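Community Help > Robotics > Clubs and student projects

How do we split up a cloth folding task for a student project?

Skemimska
asked October 10, 2018

We are three students doing a project for our college robotics club. We record folding with two hand-held grippers, one in each hand, and later we want an arm to learn it from the recordings. The plan says 200 recordings by the end of term and we have 33. The cloth item has a citrus print and straps, and there is a pink container next to it on the white table.

Each recording starts with the cloth spread out on the table and should end with it folded next to the container. Towels were easy. With this one the straps are the problem. If I fold the main part first, the straps stay outside and get caught on the next fold. If I do the straps first, they slide off again as soon as I lift an edge.
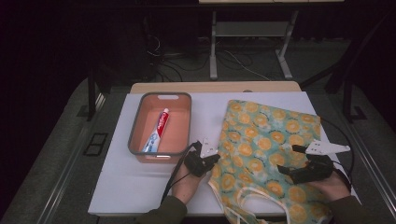

I also can't decide whether one recording should be the whole fold or only one step of it. The whole fold takes me a long time and if I drop an edge near the end I have to throw all of it away. The others in the group want to keep it whole. We have to agree on this before we do any more. The cables also pull on my left hand a bit when I reach across, so if anyone has a good way to run them I would like to hear it.

Plandcombe
Accepted answer

Split it. We did a similar project at our school and started with whole folds, and by July we had a pile of recordings where the first half was fine and the second half was useless.

I would use these steps:
Straps laid in over the middle of the cloth
First side over
Second side over
Bottom up to top

Start each step from a still position with both grippers open and clear of the cloth, and end it the same way. You can join steps later if you want a long one. You can't easily cut a long one if the hands never stop between folds.

For the straps, put one gripper down on the cloth near where the strap joins and keep it there. Move the strap with the other one. Then fold the side over the strap before you let go. Go slower than feels normal.

Keep your 33. Go through them and mark where each fold ends, some will be usable.
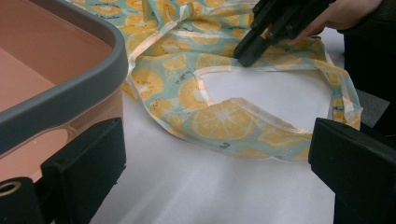
Ross

Agree with splitting. On the cables, leave a loop of slack on the table on each side and tape it down further back, so your hand pulls on the loop and the tape takes the rest. Check it with your arms fully crossed before you start recording.

Also decide who folds. If all of you do it, write the steps on a sheet and stick to the same order.

Rimemero

just use a towel

Skemimska
Comment on accepted answer

Thanks. We tried the steps this afternoon and holding near the join works much better. Still losing the second strap sometimes. We are going with four steps per fold and will mark up the old recordings next week.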